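Neighbourhood Help Board > Home and Garden > Painting and Decorating

Which warm neutral for a north-facing dining room?

Posted by Ayten Taşdemir

Hello everyone, and sorry in advance for the length of this. We moved into our house in October and I have been living with a dining room the colour of cold porridge ever since. It faces north, it has one window that looks straight onto next door's wall, and by three in the afternoon in winter I need the lamps on to find the salt. I'd love something in the beige or taupe family, warm but with a bit of grown-up sense to it. The trouble is that everything I try goes wrong once it's up. One tester turned pink, another went a sort of greenish mushroom, and my husband says the third one looks exactly like what was there before (he may be right, but I didn't thank him for it).

The woodwork is off-white and staying that way, and the floor is old pine boards, quite orange. Has anyone found a neutral that behaves itself in poor light? And should I be painting the ceiling as well? I was hoping to get started on Sunday if I can make up my mind by then.

Manaia Hapeta

Oh, I do feel for you, Ayten, I spent most of a winter doing this in my mother's back bedroom. The first thing I'd say is to stop painting testers straight onto the wall. The old colour sits all round them and your eye compares the two, so you never see the new one properly. Get some big sheets of lining paper, give them two full coats, leave a white border round the outside and move them about the room at different times of day. Put one in the darkest corner and one next to the window, and have a look at breakfast as well as in the evening with the lamps on, when I should think you use the room most.

The other thing is that these in-between colours shift about an awful lot, even within a foot or two. The same beige-taupe can look greyish and cool on one side and nearly tan on the other, just from how the light falls.

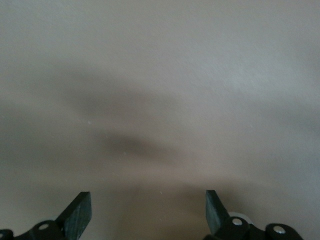

Greige, going browner towards the bottom where the light is more direct.

So when a tin says "warm taupe" I wouldn't take much notice of the name. Look at the darkest shade on the same strip of the colour card, and you'll see what it's leaning towards. If the bottom one is plainly purple or pink, then your pale one will show it too on a gloomy day. With orange boards I'd look for something leaning a little towards yellow - cream's older cousin, if you like. The orange tends to make greyer paints look blue, and I suspect that's what happened with your porridge.

As for the ceiling, I'd do it in the same colour let down by half with white. They'll mix it for you at most trade counters if you ask nicely and don't go at ten on a Saturday. My mother's room looked taller for it and she has stopped mentioning the damp.

Orhun Gökçe

just go magnolia. cheap and you can always get more

Sinan Kocabaş

Agree with Manaia about the lining paper. I'd add that you should change your bulbs before you choose anything. We had very white ones in our hall and repainted it twice before my daughter pointed at the light fitting. Warm white bulbs made the first colour look perfectly nice, and by then it was under two coats of something else.

Also go for a flat matt if you haven't got small children. Anything with a sheen will show up every lump in old plaster. Do wipe the walls down with sugar soap first and let them dry overnight, even if that means Sunday becomes Monday.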